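Home Diary Knots Garden About

2022-06-04

Dear diary (and the handful of you who read this over breakfast), my hands are tired in a way I'd forgotten hands could be. I have a groove across the pad of my left thumb and I keep rubbing it on things. Suturing day! A whole long day of thread.

I drove over from Truro in the old Honda with the window stuck halfway, which meant my hair was a disaster before I even got my coat off. Chiharu was in already. Chiharu is always in already. She had the thread packets lined up by size on a paper towel and had written the plan on the back of an envelope: monofilament first, then braid, lunch, then whichever one I hated more.

I was sure it would be the monofilament. It has such a memory, that stuff. You pull it out of the packet and it wants to go right back to the shape it was sleeping in, and if you make a loop and look away for a second the loop has wandered off. I do love the color though, that blue-green, like the inside of a swimming pool. It shows up beautifully against pale tissue and even better against the red, and when it's pulled tight it has this little sheen running all the way down it.

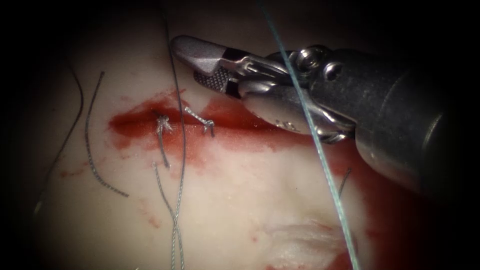
3 min read

My big problem all morning was tension. I pull too hard. I've always pulled too hard, I did it with embroidery when I was ten and Mom would hold up the hoop and the whole daisy would be puckered like a raisin. Chiharu doesn't say "too hard," she says "kinder," which is somehow worse? "Kinder, please." "A bit kinder than that." By eleven I was hearing it in my sleep and I wasn't even asleep.

The trick she gave me, and I'm writing it down so I can find it again in November when I've forgotten everything, is to watch the edges and leave the thread alone. You bring the two sides together until they're just touching and then you stop. If they start to pile up on each other or go paler than they were, back off. I'd been staring at the thread this whole time! It's like learning to drive by staring at the steering wheel.

Other things from the envelope, before it goes through the wash:

- Long tail, then short tail. Not both long, you'll never find the end again.
- Wipe sooner. I leave it until I can't see what I'm doing and then I'm cross.
- Don't grab the part of the thread that has to do the work. Grab the end.
- Breathe out on the pull (this one is mine).

We did 25 minutes on, then a stretch, then 25 on again, and I thought the stretching was silly until about the third round, when my shoulders were up somewhere near my ears.

Lunch was rice and cold omelette from Nakier, eaten standing up in the corridor. Toshio Nagano came by with Hiyori, who wanted to know if I could sew her rabbit's ear back on. I said certainly. Then she asked if I was good at it and I said I was getting there and she took the rabbit back. Fair enough, Hiyori.

After lunch, braid. Oh, braid is so much nicer to me! It's gray and kind of dull to look at next to the other one, but it stays where you put it. You lay it down and there it is. You can see the twist in it up close, all those tiny slanting lines, and I got weirdly attached to them. 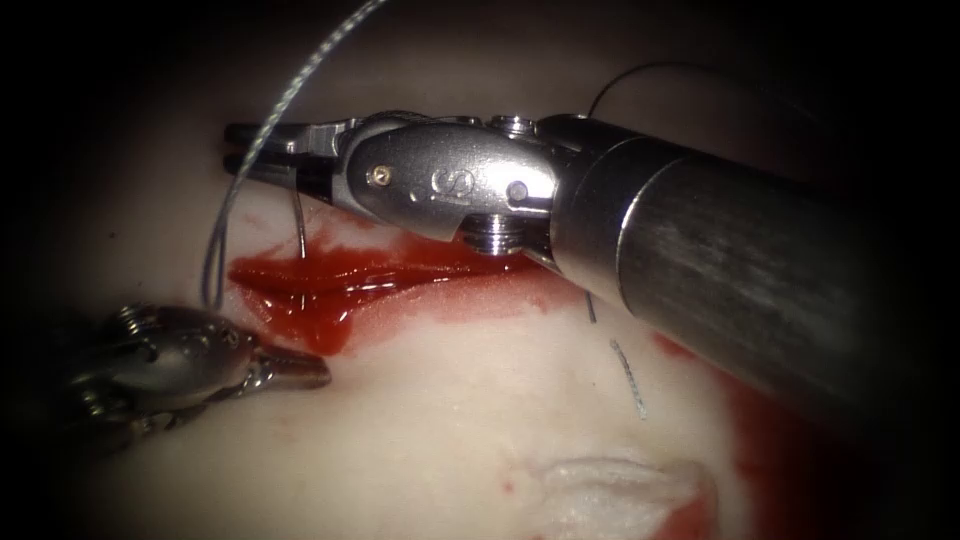

The gray braid on its way down past the open jaws.

What braid does instead is drag. It catches a little going through, so if you're a puller like me you have to go slow and let it follow you. I got a run of knots in the afternoon that lay flat and square, one after the other, and Chiharu leaned in and looked for a long time and said "hm." I'll take hm. Tyyne Oksanen trained with her years ago and says she got exactly one hm in a whole winter.

Then of course I got cocky and did the next one backward and made a granny knot, a proper shoelace one, and it slid. Had to cut it and start over. The throws have to go opposite ways. I KNOW they have to go opposite ways. I said it out loud as I did the next one, left over right, right over left, like a kid tying a scout scarf.

I do like that room. I like the window with all its little square panes, and the light frames around them, and the monitors huddled together on the desk with the one in the middle showing everybody its back. There are always small bits and pieces on that desk and I always want to tidy them and it isn't my desk. I had to sit on my hands during the last stretch.
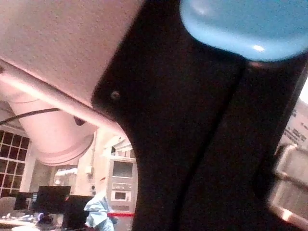 We packed up after that, and packing up took forever. Offcuts of thread get everywhere. I found a blue-green one stuck to my sleeve when I stopped for gas and another one in the bath just now, I have no idea how. Chiharu let me take the leftover braid home and I've tied some to the back of the kitchen chair, so if anyone visits and wonders why the chair has whiskers, that's me doing 30 square knots before bed. I've done 11. The tea is going cold and my thumb hurts.

Baoshan Duan called while I was at it, to ask about the Tenari weekend, and I put him on speaker and kept tying. He wants to leave early and bring the big cooler. I said yes to everything. I think I may have agreed to make the potato salad.

Nineteen to go, and then I need to find the Honda's insurance papers.

11 comments | 25 shares | 1,391 views

Contact | All words mine, please ask before reposting | Back to top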